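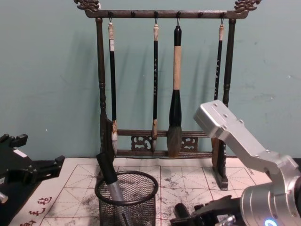

Brush rack, dark wood, dragon ends. Pegs along the underside of the bar.

April 7, 2024
Bench notes - Pullumside workshop

Glue tests, day 2. Hide glue vs. the liquid stuff from Rernari, on offcuts.

Mixed the hide glue last night, left it to soak. Too thick this morning, added a splash of water and it ran off the brush okay. Pot kept creeping up past where I want it - thermostat on that thing is junk. Watch it or swap it out.

Six joints glued up, three each. Clamped light. The liquid one gives way more open time, had one joint sitting while I hunted for a clamp and it still grabbed. Squeeze-out cleans off with a warm rag, hide glue same but you have to be quick.

Pull test tomorrow on the January batch first, those have had plenty of time. Then these. Last round one of the Rernari joints let go at 52 lb, wood barely torn, so I think the surfaces were dirty. Wiped everything this time. Will see.

Humidity in here is all over the place with the big door open. Need to write it down each time, I keep forgeting and then the numbers mean nothing.

Finish samples: shellac over the dark stain is still tacky on board B. Board A fine. Same can, same rag, so maybe the stain wasnt dry underneath. Redo B with a full day in between. Dont stack them, last time they stuck.

Dalgate order - screws came, more than 1000 of them, wrong length. Send back or keep for the shop shelves? Keep, probably. Sandpaper still not here. Down to the last few sheets of the fine grit so no one use it on end grain please.

Carving gouges need a proper sharpening. Did two on the Bravo stone, then 3000 grit, then strop. Nice edge on the small one, the wide one still has a nick in the left corner. Back to the coarse stone with that.

To do - new glue brush, label the jars, fix the drip under the sink.

Last updated: Sunday evening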